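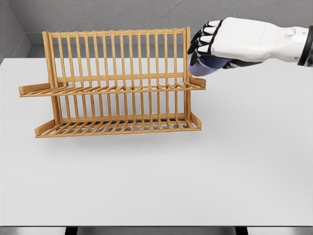 Astirville, 29/06/2025

Section 8. Running the Dish Rack Demonstration for Visitors

Read this section before you let anyone near the big screen. The Gadell sales sheet calls the routine "ready for any audience." Our advice is to treat that as a hope until you have run it yourself on your own machine.

The rack task runs in simulation. Say so at the start, in plain words. Visitors who find out halfway through tend to stop believing the rest.

1. Load scene 148 and wait for the wooden rack, the white table and the gray walls to finish drawing.

2. Check that the rack is empty. A cup left over from an earlier run will spoil the placing step.

3. Start the hand from the right side of the table. Pause once it is holding the blue cup up beside the rack, and let people look at the grip.

4. Point out that the cup is tilted and partly hidden by the fingers. Ask where they think it should go. Take a few answers before you resume.

5. Resume at normal speed. Do not use the fast setting — it looks good and hides every hesitation.

6. Run the task 2 times at least. One clean placement proves very little, and a sharp visitor will tell you so.

Note: If the cup misses, leave the miss on the screen. The Cifuentes script tells you to cut to a saved clip. We tried that at the October open day and got caught by a twelve-year-old.

Note: Message 806 means the grip check has timed out. The help page says to ignore it. We don't, and we restart the scene.

Caution: Make no promises about real kitchens. A rendered cup has no soap on it, and nothing in this package tests wet dishes. If you are asked when the hand will be doing the washing up at home, say you don't know.

Caution: Do not quote a success rate unless you logged the runs yourself, with the Grarkden build number written next to them.

7. At the end, close the scene before opening the floor to questions. Keep the log file open in case somebody asks to read it.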